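Jurden Brush Lettering Starter Kit
Reviewed by Jovita Cisneros

My sister-in-law believes every adult needs a hobby that produces place cards, so on 25th December I unwrapped the Jurden Brush Lettering Starter Kit. I had until then been getting by with handwriting my pharmacist once described as "confident."

What you get: 16 brush pens, 2 pads of practice paper, a plastic ruler with a slanted edge, and a 94-page workbook by Heriberto Nava, who teaches a weekend class at the Xolalpa print shop and writes as if he's standing right behind you. "Breathe out on the downstroke," he says on page one. I breathed out. The downstroke looked like a worm that had received bad news.

The pens are the best part. The small tips are firm and forgiving, and the black is a real black. The larger ones are softer and take longer to get along with, and the gray had a frayed tip by the middle of January, though I press down like I'm filling out a customs form, so I'll take half the blame. The colors blend nicely if you touch one tip to another. The workbook saves that trick for the very back, presumably as a reward for survivors.
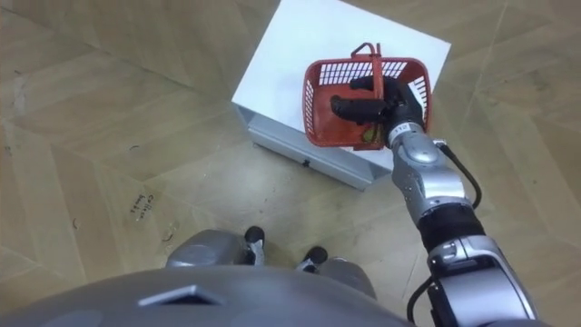 Paper is where Jurden got cheap. The practice pads are fine for drills, but the ink feathers if you go over a stroke twice, and beginners go over everything twice. I switched to a Puststead marker pad after a week and my lowercase g improved overnight. It now resembles a g.

Nava's lessons run in a sensible order: strokes, then letters, then joining them up, then layout. The layout chapter is only five pages long and could have used twenty. He tells you to sketch the phrase in pencil and find its "natural center," and then moves on to flourishes as though we'd all found it. My first finished piece reads "Bless This Mes," the second s having been left to the imagination.

Compared with the Brusotik set I borrowed from the library's craft shelf, this one has better pens and a worse box. The Jurden lid pops open if you look at it sideways. Brusotik's snaps shut, but its workbook is mostly pictures of other people's wedding invitations, and I found that discouraging.

Would I buy it? For a patient teenager or anybody recently retired, yes. If you already own decent brush pens, get the workbook by itself, since Jurden does sell it that way. Left-handers should know that their section is a single paragraph, and it mostly wishes them well.

Four stars. I took one off for the paper. My sister-in-law has asked for place cards by Easter.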